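Chapter 12
Stropping the Straight Razor

Before you start: a clean razor, a hanging strop, good light. No lather yet. That comes in Chapter 13.

Stropping isn't sharpening. Honing takes steel off, stropping lines up what is left. Students mix these up every term, so get it straight now. If the edge is chipped or tugs on every pass, go back to the stones.

Two sides on most strops. Linen first, then leather. Åsmund Haugland, who wrote the old Sustholm shop manual, wanted 12 laps on linen and 50 on leather before the first customer. One lap = down and back. We follow him here, mostly. Some shops stop at 32 on leather and get a perfectly nice shave.

Spine stays on the strop. Always. Roll over the spine at the end of the stroke, never over the edge, or you will cut the leather and roll the egde too. Light hand. Strop pulled tight -- slack leather rounds the bevel.

Key words for this chapter: spine, toe, heel, bevel, lap, draw. 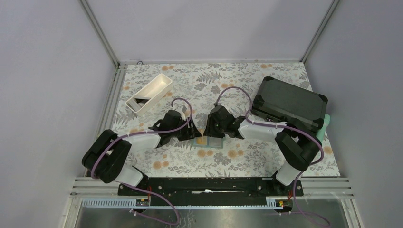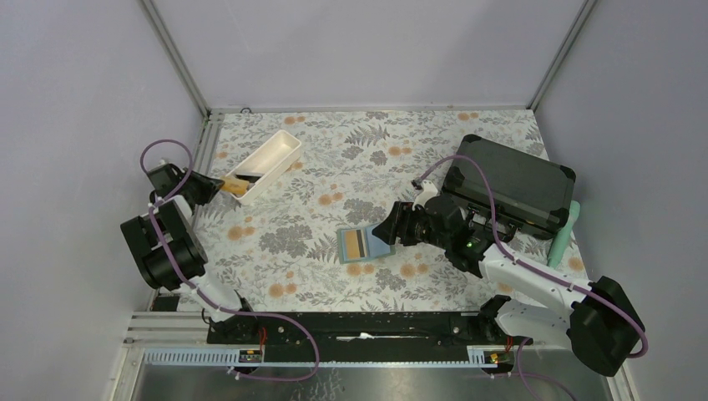
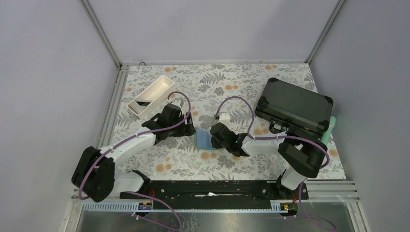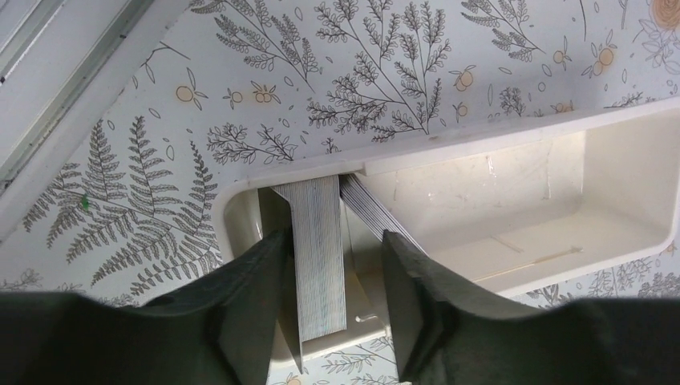 Draw is the pull you feel as the blade moves along the leather. Heavy draw, light draw, both fine, just learn yours. Keep your strokes straight and parallel, heel to toe contact the whole way. Think of the fine lines running down the upright stack in the last picture, all going the same way. Then the smaller stack leaning beside it: let your wrist tilt like that halfway thru a lap and the toe lifts off. Slow down untill it stays flat. Speed comes later.

12.1 Hanging the strop
Hook at chest height. Hold the free end in your weaker hand.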